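Trondside Family Room — Tabletop and Small Tableware Check, with comments
Completed by Hefin Owen, May 2018

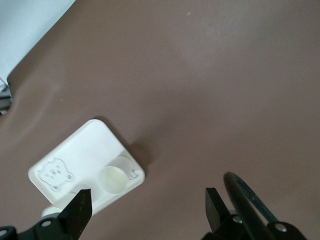 1. Table surface
Result: pass, with a comment
The brown top is smooth to the hand all the way across and I found no splinters or raised spots along the edges. It was wiped down before I began and again when I finished. Please do keep using the mild spray and a soft cloth — the stronger stuff from the blue cupboard leaves a film that little fingers then put in little mouths.

2. Table height and steadiness
Result: pass
I leaned on each corner in turn, rather harder than any toddler could manage, and it stayed put. The top must hold 80 kg under our own rules and the plate underneath says 120, so we are well inside.

3. White tray with the bear's face
Result: pass, with comments
I have a great soft spot for this one, and so do the children, so I took my time over it. The corners are rounded, as we ask, and the rim is raised, so a spilt drink has somewhere to stop. I ran a cotton cloth along the rim and it didn't snag anywhere. The bear is made of thin raised lines in the plastic, ears and eyes and all, so there is no paint to flake and no sticker to peel. Those same lines do like to hold on to porridge, though! A soft brush twice a week, please, and the same for the small raised shape near the corner, which is very easily forgotten.

4. Round wells in the tray
Result: pass, recheck in June
Run a fingertip round the inside of every well and feel for grit or a rough patch. I felt neither. Dry them properly before the tray goes away, as water left standing in a well goes stale surprisingly quickly in that warm cupboard.

5. Loose parts
Result: pass
Anything that comes away from a tray or cup goes through the small parts tester, and if it fits inside, it doesn't go out on the table. The tester hangs by the sink on its string (do put it back, I spent a good while hunting for it).

6. Cups and spoons, Diveo set
Result: action needed
One spoon has a bitten edge and has been put in the bin. The other 8 are fine. Replacements can go on the next Asberg order, item 631 on their list.

7. Labels and storage
Result: action needed
The shelf label has faded again. Nicholas has the printer this week, so could whoever sees him first ask for a new one, in large letters? Trays on the lower shelf, cups above.

Next check: June, same form.
Signed: H. Owen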